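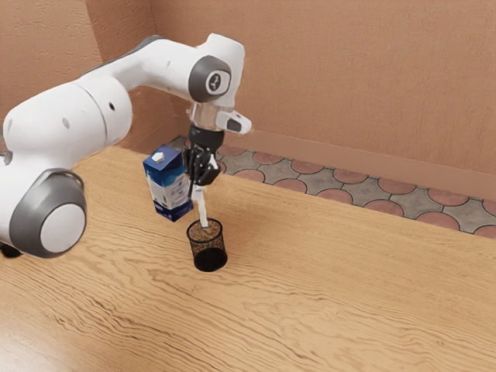 Placing a slim part in a mesh cup, rendered in Fluvine.

Fluvine: grasp and placement planning for single-arm cells

Fluvine is the planning package we always wanted on our own benches. You give it an arm model, a gripper and a target, and it works out the approach, the tilt and the release height, then plays the whole thing back in simulation before any hardware moves. Version 2 is out now, and we're really pleased with how it handles narrow openings!

Mesh containers get their own treatment. Wire netting is hard on depth sensing (you get the wall, the table behind it and a lot of speckle in between), so the Mosora perception module fits the rim first and plans from there. Neighboring objects, like a carton right behind the cup, go in as keep-out volumes with a margin you set yourself.

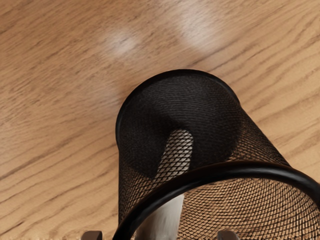

Close view over the rim, fingertips at the bottom edge.

What you get:
Planner with support for 7-axis arms
Mosora rim and opening detection
Macedo scene editor, with 14 starter scenes
Replay viewer with side-by-side camera views
Command line tools and a Python interface

Our regression suite runs 1133 placement cases on every build, and the full results ship with the release notes. Amerley Darko wrote the new tilt solver and keeps a running changelog on the docs page. It's a good read if you like knowing why a wrist turns the way it does.

Runs on Linux. Evaluation licenses are available from Povgate on request.

This site uses cookies to remember your settings. Accept | Manage preferences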